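Automation Planning for Small Shops
Unit 6 handout: Budgeting for a Robot Work Cell

Bring this handout to the lab session. The worksheet at the end is due before we start Unit 7.

6.1 What goes in the budget

Most first budgets list the arm and stop there. The arm is the easiest line to fill in, and the vendor is happy to give you the number. For this course a cell budget has to cover everything between the floor and the finished task: the arm and controller, the end-of-arm tooling, the table or frame, power and air, guarding, software licenses, training time, and spares.

Keep one-time costs and yearly costs on separate sheets. A license that looks small in the first year can pass the price of the gripper by the fourth. If you can't tell from a quote whether a charge repeats, write to the vendor and ask. Keep the answer with the quote.

6.2 The running case: Nesach

We use the same case for the rest of the term. Nesach is a small packing firm that wants one cell for sorting and placing light parts. It has two quotes on hand. Drastel quotes the arm, controller and gripper as a package. Kudo quotes the gripper alone, with fingers and pads sold separately, and leaves the arm to the buyer.

These two quotes can't be compared as they stand. Before you look at totals, rewrite both into the line items from 6.1. Where a quote says nothing, leave the cell blank and mark it "open". Do not enter a zero. A zero tells the next reader that the item is free.

Nesach also has an old inspection bench it hopes to reuse. Reuse is fine, but the bench still gets a line. Someone has to move it, level it and check that it doesn't shift when the arm stops hard.

6.3 Lead time

Use 60 days as the planning figure for the main order unless your quote states another. Tooling often ships apart from the arm, so track it on its own row. If the arm arrives in August and the fingers arrive later, the cell is idle but the training days may already be booked.

Put the order date, promised date and installation date next to each other in the worksheet. Add a fourth column for who signs for the delivery. In a small firm this is easy to forget, and crates end up in a hallway – sometimes for weeks.

6.4 Wear parts and work surfaces

Wear parts are the items you expect to replace while the main equipment is still in good order. On a parallel gripper this means the pads first, then the fingers, then cables and fittings. Ask for the price of each piece separately. Some suppliers sell only a complete finger set, and that changes the yearly figure.

In the case, a pad set costs $54 and Nesach plans on 3 sets a year. A spare finger pair costs $394. The first amount is a yearly cost. The second is bought once with the main order and kept on the shelf.

When you inspect a gripper, look at the inner faces of the fingers and write down what you find in plain words: dust, scuffs, missing material. Don't write "worn" with nothing after it. Dust can be wiped off and costs you a few minutes. Missing material means an order.

The work surface gets the same treatment. A pale wood top is cheap and easy to replace, but it picks up stains and scratches, and a smooth finish can throw glare from overhead lights. If the cell will use a camera, add a line for a mat or a matte top and one for lighting changes.

The right finger has whitish specks and scuffs on its inner face, and the tabletop carries a gray smudge and one tiny dark mark. Enter the finger under tooling and the tabletop under work surface.

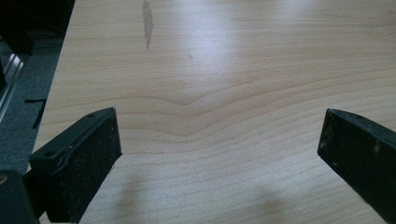
6.5 Contingency and approval

Set the contingency after the open items are listed, never before. An open item with a known price range goes in at the high end. Contingency is for what you could not list.

The approval page should fit on one sheet. Give the one-time total, the yearly total, the lead time and the open items. The Momevard template on the course page has the right layout. You may use your own if it shows the same four things.

6.6 Worksheet

1. Rewrite the Drastel and Kudo quotes into the line items from 6.1. Mark every open item.

2. Work out the yearly pad cost for Nesach. Show it apart from the spare finger pair.

3. List the costs of reusing the inspection bench, including labor.

4. Draft one email to either vendor asking about the open items. Keep it under a page.

Hand in the worksheet and the email together. Spreadsheet files are fine – please leave the formulas in.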